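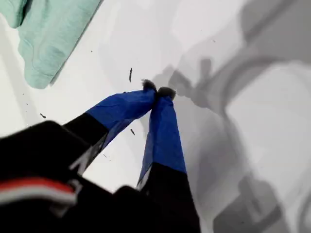 Household Surfaces, Evening Course
Salcedo Community School
Handout 4: Light-colored tabletops
Instructor: Yaryna Bondarchuk

Welcome back, everyone, and thank you for staying late last time to finish the floor wax discussion, which ran away with us a little. Tonight we move up to table height. Please keep this sheet with the other three, and do scribble on it (I always leave wide margins for those of you who like to draw arrows).

White and off-white tops come up more than any other surface in the questions you hand in. They brighten a dark room wonderfully, but they show pencil, newsprint, coffee and the blue from a new pair of jeans, and a slightly glossy one will also show you every swipe of a greasy cloth.

Looking before wiping

Crouch until your eye is level with the tabletop and look across it toward a window or lamp. Crumbs and grit stand up, smears go dull, and scratches show as fine bright lines. You'll find things this way that you'd never see standing up – I still do, and I have been wiping the same kitchen table for 24 years.

The everyday wipe

1. Brush off anything dry. Grit dragged under a damp cloth is where most of those hairline scratches come from.
2. Wring a soft cloth in warm water with one small drop of dish soap. It should feel damp in your hand and leave no puddle behind.
3. Work from the far side toward yourself in long, overlapping strokes, turning the cloth to a clean face as you go.
4. Go over it again with plain water.
5. Dry with a second cloth, and don't forget the rim.

Marks that stay behind

Pencil usually lifts with a clean white eraser. For ballpoint, try rubbing alcohol on a cotton swab, after testing it somewhere out of sight, and dab instead of scrubbing. Tea and coffee rings respond to a paste of baking soda and water, laid on for a few minutes and rinsed well. Leave scouring powder and the green side of the sponge in the cupboard, please. Once the gloss has gone in one spot, no amount of polishing will bring it back to match its neighbors.

Benito Montes asked whether all this applies to painted wood. Mostly yes, but use less water, and skip the alcohol entirely.

For next time

Pick one light-colored table at home and do the low-light check morning and evening. Write down what you find and what you think left it there. Half a page is plenty, and spelling doesn't count. Bring two old cotton T-shirts as well, cut open along the side seams, and we'll start on glass.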